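4.2 Small drawers and the things people keep in them

I should say at the start of this section that drawers were never meant to get a section of their own. When Fadime Yüksel and I planned the study we had cupboards, shelves and hooks on the list, and drawers were going to be a line or two under "other". Then the diaries came back from the Plorstead households and the drawers had eaten everything! Of the 3082 entries people wrote for us, 1275 mention a drawer of one sort or another, and a good many of those are about the very small kind — the sort that sits on a table or a windowsill and holds tape, string, plasters, stamps, spare buttons and whatever else was in somebody's hand at the time.

So we changed our minds, and what follows is a fairly close look at the tabletop drawer box as a piece of everyday furniture. By that I mean a box small enough to lift, with one drawer (sometimes two) and a knob or a lip to pull it by. Our earlier coding scheme, the one we took over from the Zokmont pilot, lumped these in with jewellery boxes and pencil cases, and I now think that was a mistake. You open a pencil case and look down into the lot. With a drawer you decide how far to open it, and an awful lot of what people told us hangs on that decision.

Take depth of opening first. In the diaries people hardly ever wrote that they had opened a drawer all the way. They wrote "pulled it out a bit", "had a quick look", "got my fingers in". One woman in the Frerichs flats kept a running tally for a week (we hadn't asked her to, bless her) and decided she only ever saw the front half of her own drawer. The back half was, in her words, "where the batteries live". We heard versions of this again and again at interview. Things that are wanted often drift to the front, things that are wanted once a year get shoved back, and the drawer more or less sorts itself by how impatient its owner is.

Round things don't play by these rules. A roll of tape, a reel of thread or a rolled bandage will travel whenever the drawer moves, and where it stops depends on how hard the last person pushed. Several households had worked out their own answers. Some laid a folded cloth in the bottom. Others stood their rolls on end, which works nicely until the drawer is too shallow and the top of the roll catches on the frame as you shut it. Fadime thinks the catching is the main reason people give up on a drawer box and go back to a bowl, and having now jammed three of them myself I'm inclined to agree with her. 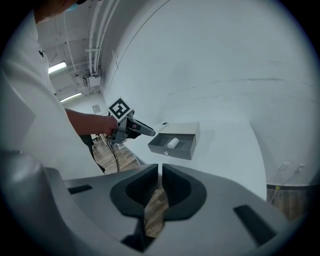

Figure 4. A small drawer box on a white table, drawer pulled out by its round knob end, with a white cylindrical object lying on its side in the tray.

The second thing people talked about was the knob. I'll admit I had expected next to nothing on knobs, and we got pages. A single knob in the middle of a light drawer is easy to find without looking, and our participants liked that a great deal, especially first thing in the morning. What they didn't like was the box coming along with the drawer. If the box weighs little and the table is smooth, a sharp tug can bring the whole thing towards you, and then you need your other hand on top to hold it still. People with a cup of tea in that other hand had strong feelings about this.

We found it useful to write down the whole little job as people described it, because the wording differed so much from the wording in our first coding scheme. Ours said "open, retrieve, close". Theirs ran more like this: put down whatever you're holding, steady the box, pull, look, move something that's on top of the thing you want, take the thing, forget to close the drawer, come back later and close it. The forgetting was so common that we gave it its own code. In the Postis households, where the boxes mostly stood on hall tables, the half-open drawer had turned into a sort of message. It meant that somebody had gone out in a hurry, or that the scissors were missing again.

Then there's the top of the box. A flat top is a shelf, whatever the maker had in mind, and people treat it as one. Keys, receipts and loose change all ended up there, and at interview several people pointed out that they used the top far more than the drawer underneath. One man had bought his box for sewing things and, six months on, had an empty drawer and a tidy heap of post on the lid. I don't count that as a failure, and neither did he. The box had given the post somewhere to be.

A few limits before I move on. We spoke to 30 people at length, all of them in homes with at least one table they considered "theirs", so anyone sharing every surface with flatmates or children is thin on the ground in what I've said. Our diary pages also asked about things put away, and it was only during the November interviews that we thought to ask about things taken out again. The two halves of the job are probably done quite differently — putting away is often one-handed and careless, and taking out involves rather more looking — and I'd want a second round of diaries before leaning on that too hard.

I'd also be careful about reading anything into colour. We did ask whether people chose pale boxes or dark ones, and the answers were mostly about what the shop had left. The inside was another matter. A few participants wished for a tray in a different shade from the things they kept in it, and the keenest of them had lined hers with dark felt so that her white thread showed up. That seems to me a sensible thing to ask of a drawer, and I come back to linings in section 4.4.

For the rest of this chapter I use "drawer box" for the one-drawer kind only. The two-drawer boxes raise the question of which drawer is whose, and that belongs with the material on shared storage in section 5.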